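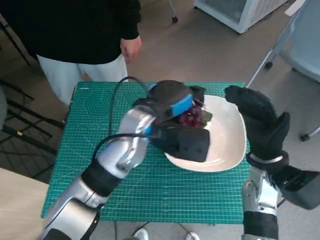
Grapes and a white bowl on the green mat.

I'd been nagging Samira Sayegh for an interview since her second novel came out, and she finally gave in on the condition that I stopped emailing her publisher about it. So there we were in the back of a café in Furkcombe, me with my notebook and her with a slice of lemon cake she swore she wasn't going to finish (she did).

If you haven't read Lallis yet, it's a family story set in a lakeside town over one very long summer. Three sisters come home to sell their mother's house, and the youngest, Willum's ex-wife Dora, refuses to sign anything. I read it in two sittings and called my own sister afterward, which I don't do nearly enough.

I asked where the sisters came from, and Samira pulled a face.

"Everybody wants to know which one is me," she said. "My mother asked before she'd gotten through chapter one! I'm a bit of all of them on a bad day. Dora's temper is mine, I'll own up to that."

The book took her eight years, on and off. The first version was told entirely by Willum, and she had almost 200 pages of him before her friend Randa Nseir read it and wrote one word on the title page: "Why?"

"I didn't speak to her for a week," Samira told me. "Then I opened the file again and he was just going on and on about his boat. I cut the boat down to one scene. Some readers still think that's too much boat."

I like the boat scene, for the record. It's the one where Mrs. Nguyen from next door tells Willum what she saw the night of the storm, and you suddenly understand why the house has been empty so long. I won't say more than that.

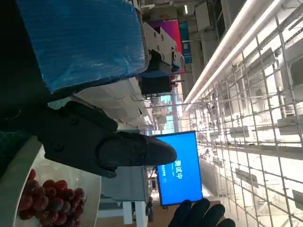

We got onto routine, because I always ask and because mine is a mess. She writes from five until the kids get up, in longhand, and types it all up on the weekend. No word count. She used to aim for one and found she was padding the weather.

"You could tell which days I was behind," she said. "It was always raining for half a page."

Her editor, Sang Võ, had her take out the prologue very late, when the proofs were practically on their way. She fought him on it for three days and then read the book aloud from chapter one, in the garage so she wouldn't wake anyone. The prologue went. She says she still misses the dog that was in it, and he may turn up in the next one.

And yes, there is a next one! She wouldn't give me the title. It has a ferry in it, a stolen recipe book and a retired piano teacher who lies about her age, and she's nearly 30 pages in.

"It could all be gone by Christmas," she said, scraping up the last of the frosting. "Ask me again when I've shown it to Randa."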